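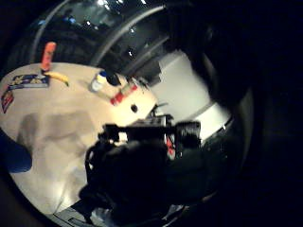

A yellow banana lying on its side on a beige tabletop.

The counter banana is a household name for a banana kept out in the open at room temperature, to be eaten whenever somebody in the house feels like it. The term is used mostly by home cooks and by people who write about kitchen habits, and it covers the fruit from the day it comes home from the store until it is eaten, frozen, or mashed into bread.

Most bananas sold in American stores are of the Cavendish type. They are picked green, shipped cool, and ripened in closed rooms with the help of ethylene, a gas that the fruit also gives off by itself. Ripening goes on in the kitchen, where the starch in the flesh slowly turns to sugar and the peel passes from green to yellow and then to freckled brown. A warm room of 68 degrees Fahrenheit or a little more suits a banana very nicely, while a refrigerator will darken the peel long before it does much harm to the inside – a thing that has caused plenty of perfectly good fruit to be thrown away.

Opinions differ on the best way to keep them. Some families swear by a hook or a small stand, others wrap the stems, and a great many simply set the bunch down on whatever table is closest and think no more of it. Keeping bananas beside apples or avocados tends to hurry everything along, and that can be a help or a nuisance depending on what is planned for supper.

The food writer Mei-kuen Chou gave the subject a friendly and rather thorough treatment in her booklet The Tilwood Kitchen Table, where she asked 94 households in the town of Tilwood what they did with their fruit. Of these, 32 said they liked a banana best while there was still a touch of green at the stem. Chou herself preferred hers well spotted, and she included five recipes for the very soft ones, among them a pudding from the nearby village of Denell that is still served at the summer fair there each July.

Overripe bananas freeze well, with or without the peel, though peeling them first saves a good deal of trouble later on. The thawed flesh is soft and watery and is used in quick breads, pancakes, and milkshakes.

See also: Banana bread; Fruit bowl; Ripening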